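Ticket: Sorting bins for loose wire, mixed colors and tangles
Product: Plulum open-front bins (black, yellow, green)
Opened by: Chinyere Abubakar
Status: Waiting for customer

Description of the problem

Hello. I am writing about the Plulum bins which we ordered through Trameo in October. We use them for sorting of short pieces of wire, which come to us in one heap from the Emivham bench. The bins themselves arrived in good condition. My problem is that the sorting does not stay sorted, and I would like to know if we have the wrong bins, the wrong accessories or only a wrong method.

The wires are of different kinds. Some are thin and very springy, some are thick and keep their bend. When they lie together on the table they catch each other, and if I pull one piece, a second piece comes with it. Then it falls in the wrong bin, or half in one bin and half in the next.
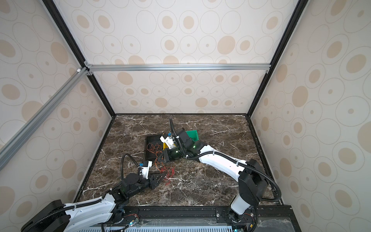

I should say also that our lengths are not the same. The shortest are 200 mm and the longest are 1,000 mm. Most of the trouble is with the long ones. I tried to look in the leaflet for a maximum length for each bin size, but I found only the weight.

What I tried already

1. I cleaned the bins with a soft cloth and a little dish soap. I thought maybe static was holding the thin wires to the wall. I saw no difference.

2. I changed the order of the bins, so that the bin for long wires was at the other side. This was a little better for my right hand, but the long wires continued to climb over the side.

3. I took away the rubber bands from the bundles before sorting. This was a mistake, I think. With the bands on, the bundles were ugly but they stayed together.

4. I put the bins apart with a gap of a hand between them. Then the wires fell in the gap.
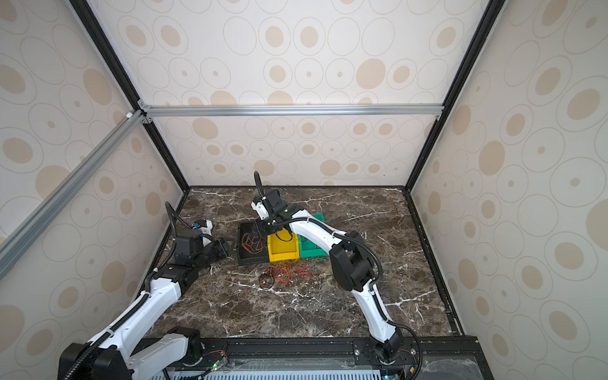 After step 4 I put the bins together again and tried only with short pieces, up to 300 mm. With this length I had no wire over the side during a full morning. So I believe the bin is not bad, it is only a question of length and of how the wire is put in.

One more detail, maybe it is important. Our table top is marble and it is smooth. If I pull a tangled wire, the bin can move together with it. I do not want to glue anything on this stone. The tape I tried from Ehlers left a mark which I had to rub for a long time, so please do not suggest tape. 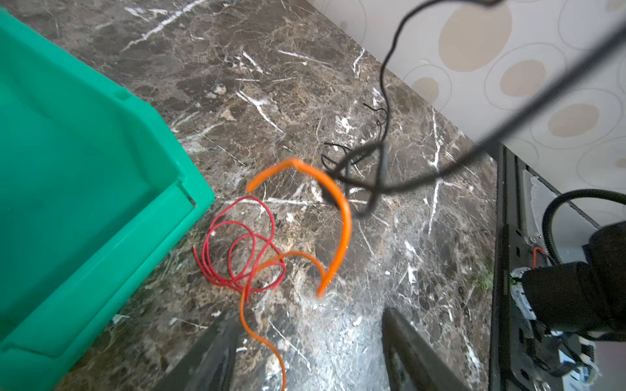
Orange and red wire on the table next to the green bin.

The red wire is the worst of all. It is thin and it makes loops by itself, and the orange one goes through the loops. If I begin with the orange, I make a knot in the red. If I begin with the red, I cannot find the end. At the moment I lift the orange a little with two fingers, shake it gently, and wait until the red falls down. It works maybe one time in three and it takes patience.

My questions

Is there a divider or a front lip which can be added to the open side? I do not need it very high.

Can the bins be joined together at the sides, and if yes, must they be the same size? Our green bin is larger than the yellow one. I do not want to press hard and break something.

Is it better to coil the long wires before they go in the bin? My colleague says yes, but a coil without a band opens again after a minute, and then I have the same tangle, only in plastic.

Addition, 2 p.m.

I made one more test with a black cable. It is thin and has a strong memory of the roll. I laid it loosely, without a coil, to see how much room it wants. It wants more than one bin. 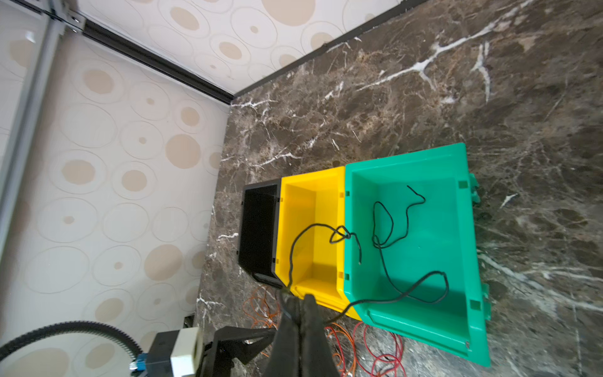
Trameo Support replied: Thank you for the careful notes, they saved us several questions. For pieces over 300 mm, please do coil them, and close each coil with a rubber band or a short twist tie before it goes in. Do not put long cable loose in a bin beside another bin, it will always cross. For the springy thin wire, take it out of the heap first, before you touch the thick one, and work from the middle of the loops and not from the end. About joining bins of different sizes and about a front divider, we have asked Plulum and will write here when we have the answer. For the sliding, a thin rubber mat under all the bins is enough and leaves the stone clean. Could you tell us the size printed under the green bin?

Chinyere Abubakar replied: Thank you, I will take the bands out of the drawer again. The mat I can try tomorrow, we have one from the kitchen which I can cut. I will turn the green bin over when it is empty and send you the size. Please leave the ticket open until then.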